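Flarnlow sorting cell, pre-shift checklist
Site: Ruvuvar, June 2024
Completed by: Edem Ansah

1. Emergency stop tested. Yes. Very satisfying, as ever.

2. Walkway clear. Yes, after I moved the chair people still bring over out of habit. You used to sit here to sort. Now you stand and supervise, and your feet know all about it.

3. Arm upright over the lanes, fingers pointing down. Yes. Virtual cell checked first, as the new procedure insists.

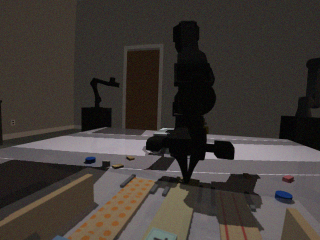 Nkrumah Quansah: Standing is the bit we should be inspecting. I did 31 shifts sat down without so much as a twinge. Can we have the stool back, outside the line?

Comment: passed to Alhassan, who owns the stool budget. Action open.

4. Loose pieces away from the lanes. Partly. Bits left on both sides of the surface. Tidying is still a human job, though the rota has stopped saying whose.

5. Side panels upright. Yes.

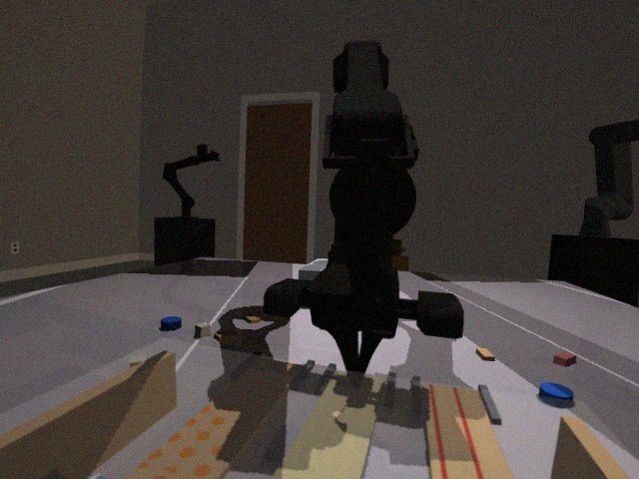 Item 5: dotted, plain and striped lanes between the side panels.

6. Handover talk given. No. The 2 of us on shift had it last week, from each other.

Result: pass, with items 4 and 6 carried over. Next full review in November, stool permitting.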